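Home | News | Schedule | Venues | Membership | Media | Contact

Reading time: 5 minutes
Print this page | E-mail this page

FOR IMMEDIATE RELEASE

Mevness Baseball League Adopts Revised Field Standards and Schedule Format

KISTBY — Tuesday, April 13, 2021 — The Mevness Baseball League has approved a revised set of playing-field standards and a new regular-season schedule format. Both take effect with the opening series in May. The standards apply to all 6 member clubs and to every venue used for a league game, including neutral sites.

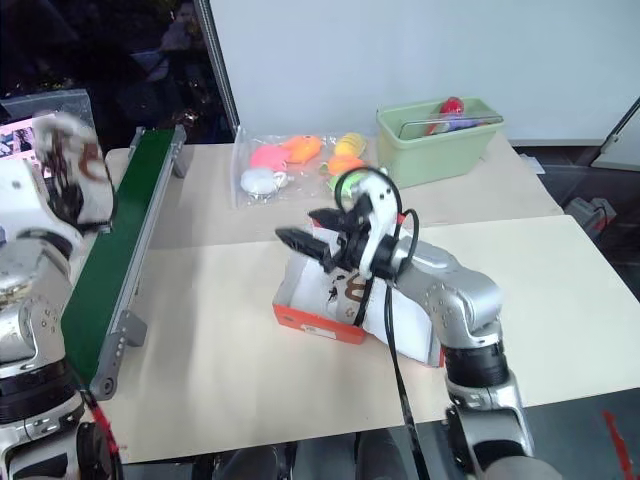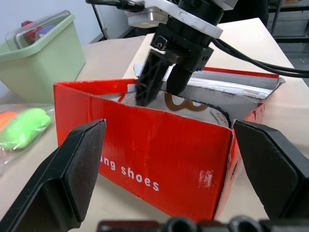
Scope of the Field Standards

The revised document replaces the league's earlier venue guidelines, which set minimum outfield distances but left most infield and drainage requirements to the individual clubs. Under the new text, a venue must meet a single set of requirements before it can be assigned a regular-season date. Clubs that share a venue are jointly responsible for its condition and must name one of the two as the primary contact.

The main technical provisions are as follows:

Infield surface. Skinned areas must be graded to a uniform slope from the base of the mound toward the outfield grass. The transition between dirt and grass may not have a raised lip. Where a lip has formed, it must be cut back and leveled before the next scheduled game.

Mound and plate areas. The mound must be built with a clay mix that is distinct from the general infield material. Landing areas and batter's boxes must be repaired after each game and tamped before the venue is closed for the night. Mound height must be checked before the first game of each series and the reading entered in the venue log.

Warning track. The track must be continuous from foul pole to foul pole and must differ from the outfield in both texture and color. Rubberized tracks remain acceptable where already installed.

Drainage. Venues with subsurface drainage must supply a plan showing the location of lines and outlets. Venues without it must keep a full infield cover on site, with enough weights to hold all edges.

Fencing and padding. Outfield fences must have no exposed wire ends, and padding is required on any solid wall within the field of play. Bullpens located in foul territory must be marked and must be covered by the venue's ground rules.

Seating. A venue hosting postseason games must provide at least 1000 spectator places. This figure may include standing areas on a level surface, provided that they are fenced from the field. No minimum applies during the regular season.

Inspection and Compliance

Each venue will be inspected once before the start of play and once during the season. The inspector will issue a written report with one of three results: approved, approved with conditions, or not approved. A venue approved with conditions may host games while the listed work is carried out, but the club must submit proof of completion before its next home series.

If a venue is not approved, its home games will be moved to the nearest approved site with an open date. The displaced club keeps home-team status, including last at-bat and use of the home dugout. Travel costs for the visiting club are not reimbursed unless the move is announced after the visiting club has left for the original site.

Amundsen Field in Kistby has completed its first inspection and was approved with conditions. The conditions concern the right-field drainage outlet and the spacing of the warning-track edging. Work on both items is under way — the outlet first, as it affects the grade of the adjoining track.

Schedule Format

The regular season will be played in three-game weekend series, with single midweek games used for makeup dates and for games between clubs that share a venue. Under the previous format, midweek games were scheduled for all clubs on a rotating basis. That arrangement produced uneven rest between starts for pitching staffs and left few open dates for rained-out games.

The league will observe the following rules on postponed games:

A game called before it becomes official will be resumed from the point of stoppage and will not be replayed from the start.

A game postponed before the first pitch will be made up on the next open midweek date at the same venue. If no such date remains in the season, it may be added to a later series between the same clubs as part of a doubleheader.

Doubleheaders are limited to one per series. Both games will be scheduled for seven innings.

The decision to postpone rests with the home club until lineup cards are exchanged. After that point it rests with the umpire crew chief.

Rosters and Pitching Records

No change has been made to roster limits. Clubs must, however, submit pitch counts for every appearance by noon on the day after a game. Counts will be kept by both clubs and compared by the league office. Where the two records differ, the home scorer's count will stand unless the visiting club supplies an inning-by-inning chart.

A club may add players from its reserve list at any time before the final 2 weekends of the regular season. After that date, additions are allowed only to replace a player placed on the injured list.

Scoring and Data Services

Official scoring will be entered through Zatance, the system the league used on a trial basis last season. The trial produced 842 half-inning records, which were checked against paper scorebooks before the system was accepted for full use. Paper scorebooks are still required as a backup and must be kept until the standings are certified.

Box scores will be posted after the home scorer has closed the game file. Corrections may be requested in writing by either club. Requests that concern a judgment call — hit or error, wild pitch or passed ball — will be reviewed by a scorer who did not work the game.

Tickets and Gate Procedures

Single-game tickets will be sold by the home club. A ticket for a postponed game is valid for the makeup date, including a makeup played as part of a doubleheader, in which case it covers both games. Tickets for relocated games remain valid at the new site. Seat numbers do not carry over, and seating at a relocated game is general admission.

Gates will open one hour before the first pitch. Visiting clubs will have the field for batting practice until that time.

Availability of Documents

The full field standards, the inspection form and the series schedule are available from the league office in Kistby and in the Media section of the league website. Clubs have received the same documents by mail. Requests for media credentials should be sent to the home club for regular-season games and to the league office for the postseason.

About the Mevness Baseball League

The Mevness Baseball League is an amateur summer baseball league with its office in Kistby. It organizes a regular season and a postseason for its member clubs and maintains the playing rules, venue standards and official records for all league games.

Media contact: League Office, Mevness Baseball League, Kistby

Print this page | E-mail this page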